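Home | Files | Data Card | Changelog | Contact

# Skokville Plugs & Boxes

Last updated: March

Hi, and welcome! This is my collection of pictures of network plugs, cables and the boxes they end up in. I started it in the back room at Skokville because I kept meeting the same little connectors at work and could never find decent close-ups of them (plenty of glossy catalog shots, hardly anything with scuffs on it).

## What's in it

There are 1,667 pictures, sorted into 13 folders by type of part. RJ45 plugs have the biggest folder by far – 308 pictures – and it's the one I'd look at first. Clear plugs are a pain to shoot, but you get to see the wire slots right through the housing, which I love.

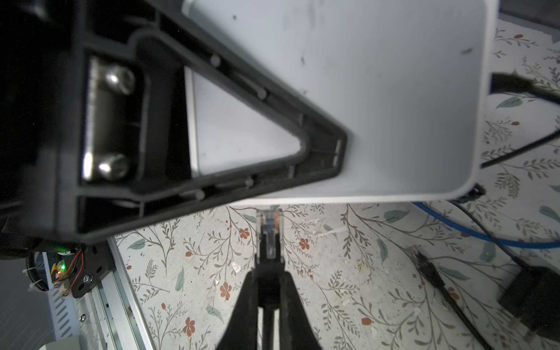
RJ45 plug with an orange locking tab, held upright beneath the white box.

The white boxes get used, so expect specks and scuffs on the inside. I left all of that in! Please don't clean it up and send it back to me.

## Labels

Each picture has one line in `labels.csv`: part, color of the tab, and whether there's a box in view. I redid 60 of the lines after mixing up "tab" and "boot" in the Ajayi folder, so grab the new file if yours is older.

## Still to do

- Rename the Pravport folder (it has a space in it, sorry)
- More black cables, thick ones especially
- Add the Skakisville batch

Print this page | E-mail this page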